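Chapter 2
Who Gets the First Copy? 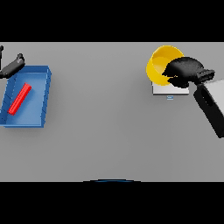 Fig. 2.1. A red bar in a blue tray (computer rendering).

I still remember the box. It came in March, it was heavier than I expected, and I sat on the kitchen floor with a butter knife and sawed through the tape like a maniac. My first novel, Cestedside! Finished copies! I cried a little, then I called my editor, Séverine Besson, and cried at her too.

So let's talk about what happens between that box and the day readers can buy the thing. Most new authors (me included) think the work is over by then. I had 122 names on my mailing list and no plan at all. My publisher, Hamel, had sent out 69 advance copies, and I didn't know who had them or what they'd been told about the book!

In this chapter we'll go through advance copies, early reviews, and the launch party, which in my case was held in a bookshop in Mivuddale with a broken heater. You'll also meet Séverine Perrin, who handled my publicity and talked me out of a giveaway I really couldn't afford.

Before you read on, write down everyone you'd want to hand a copy to. Keep the list. We'll use it in Section 2.1.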